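We use cookies to improve your experience on this site. By continuing to browse you agree to our use of cookies. Accept | Find out more

Wrist camera picking from a mixed bin - what rules do you work to?

gantry_lass
July 2018
I have been asked to write a two-page working practice for our picking cell at Skollham and would like to hear what other people put in theirs. The job is mixed items in an open bin, parallel two-finger gripper, small camera at the wrist. We already have the risk assessment and the guarding sorted. What I need is the day-to-day part: how the bin is loaded, what gets checked before a run, when a person may reach in, what goes in the log.

My draft so far:

1. Bin goes against the stops, never placed by eye.
2. Items tipped in, not arranged.
3. Wrist camera lens wiped at the start of each shift.
4. No hands over the bin unless the arm is parked and the key is out.
5. Every failed pick logged with the still from the wrist camera.

Number 2 is already causing arguments here.

Pinto
Number 2 depends what the cell is for. If you are testing, tip them in. If you have to deliver a number of picks by the end of the day, I don't see why you would make it harder than it needs to be. Our operators lay long items so the handles don't cross and the fail rate dropped the same week.

gantry_lass
It is for testing. The customer's bins will come off a conveyor and they won't be laid out.

brine_tank
Then keep number 2 and write down how they are tipped. Ours says: empty the tote from the left, one movement, no shaking down afterwards. If you leave it at "tipped in" you get one person who drops them from shoulder height and another who lowers them like eggs, and you can't compare the two sets of results.

I would also add a rule about the wall. Hand tools, brushes and anything else with a handle end up leaning on one side of the bin, and that's where the fingers have least room. We set a no-go margin along each wall, and the arm is not allowed to try a grasp inside it without slowing down first.

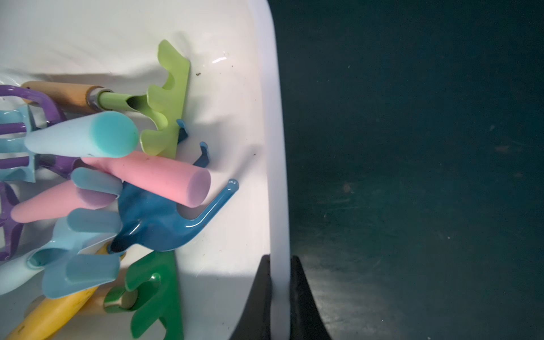 The margin wants to be measured from the inside face of the wall and not from the top of the rim, because on a lot of plastic bins the rim is wider than the wall and sticks out. We had it wrong for a month. Ours is now finger thickness plus 6 mm, and the speed limit applies on both sides of the rim, so it covers the case where one finger goes down outside the bin.

Testing_Tom_cat
I'd go further and ban one finger outside altogether. If the bin has moved and the floor is closer than the arm thinks, you drive a fingertip into it.

brine_tank
We did ban it at first. Then there were items nobody could get at, so people moved them by hand, and you end up breaking gantry_lass's rule 4 to keep to rule whatever-it-was. Slow speed and a force limit has been fine for us. If you have no force sensing on that arm then yes, ban it.

Testing_Tom_cat
Fair enough, ours has none. I'll stand by it for arms like ours.

Pinto
Something on colour and finish. We use the Testico practice sheet as a starting point and it says to include shiny items in every test load. Glossy paint gives you bright reflections and the camera loses the edge. Foam handles are the other way round, easy to see and easy to grip, so a load with a lot of foam in it will flatter your results. Write the load list down and keep to it.

gantry_lass
Is that sheet public? I can't find it.

Pinto
It came with the cell. Ask whoever sold you yours, they probably have their own version. It's mostly common sense with a cover page.

oldfitter593
Clean the items. Soil and bits come off garden tools and end up in the bottom of the bin, then on the finger pads. Our rule is pads checked every 141 picks, which is an odd number, but it's one full set of the old load list and it stuck. Pads changed at 3000 whether they look worn or not.

brine_tank
I don't agree on cleaning. If the real items arrive dirty then test them dirty. Clean the pads, yes.

oldfitter593
Depends who is paying for the pads. I'd say clean them for the baseline run, then do the dirty run separately and mark it as such in the log.

brine_tank
Can live with that.

mk_Brirkaditz
On number 5, log the successful ones too, at least a sample. We only kept stills of failures at our Brirkaditz site and when somebody asked what a normal approach looked like from the wrist we had nothing to show them. Also note the lighting. Shadows from the items on a white bin got read as edges more than once.

gantry_lass
Thanks all. Going into the draft: tip method, inside-face margin, fixed load list with shiny items, pad checks, baseline and dirty runs logged separately, stills of good picks as well as bad. I'm leaving the finger-outside rule as "not permitted without force limit" and the safety rep can decide. It goes to review in August and I'll post whatever comes back with red pen on it.

Testing_Tom_cat
Put the bin stops on the pre-run check as well. Ours worked loose and rule 1 doesn't help you then.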